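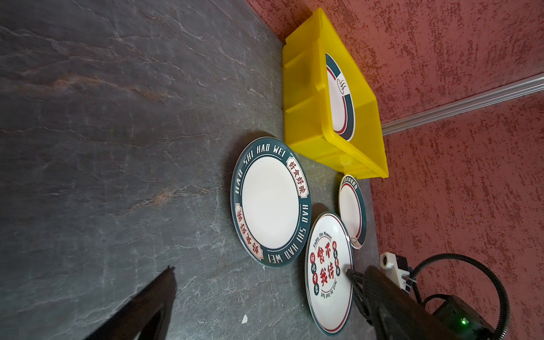 Teal-rimmed plates, one in the yellow crate and three on the table

Storing and moving dinner plates for a supper club — stack flat or stand on edge?

Geert Dekker
Posted November 9, 2019

Hi all! We started a monthly supper club at the Dreswood hall in September and it has gone far better than any of us dared hope. We now own 100 dinner plates, all bought second-hand from a canteen that was closing down, and I love them. The trouble is getting them from my garage to the hall and back. I've been laying them flat in plastic crates with tea towels between, and 17 have chips on the rim already. The drive is short but there's a cobbled bit near the church. Would they do better standing up? And is there anything cheaper than proper plate racks? I looked at the Hullex ones and they are lovely, but we'd need a lot of them.

Arnout Brouwer

What a great thing to be doing! I helped with school dinners for years and we moved plates every single day, so I have opinions.

Stand them on edge for the journey. A plate takes a knock much better that way than lying at the bottom of a tall pile with all the others bouncing on top of it. Fold an old bath towel on the floor of the crate, stand the plates in a row like records, and slip a sheet of corrugated card between each pair. Then — and this is the bit people skip — pack the leftover space tight with more towels so nothing can lean or slide. Don't fill the crate if you can't lift it comfortably!

For the months in between, flat is fine on a solid shelf. I keep piles to a dozen or so, with a paper napkin between plates to stop the unglazed foot of one scratching the face of the next. Same sizes together, biggest at the bottom.

Chipped ones I would take out of service, I'm afraid. They make smashing saucers for plant pots.

Brundum

Agree with Arnout about the card. Wine boxes from the supermarket come with dividers, but measure first, most are too narrow for a dinner plate. Ours didn't fit.

Schouten

We just use newspaper. The ink comes off on the plates a bit so you have to wash them again when you get there. Also drive slower on the cobbles :)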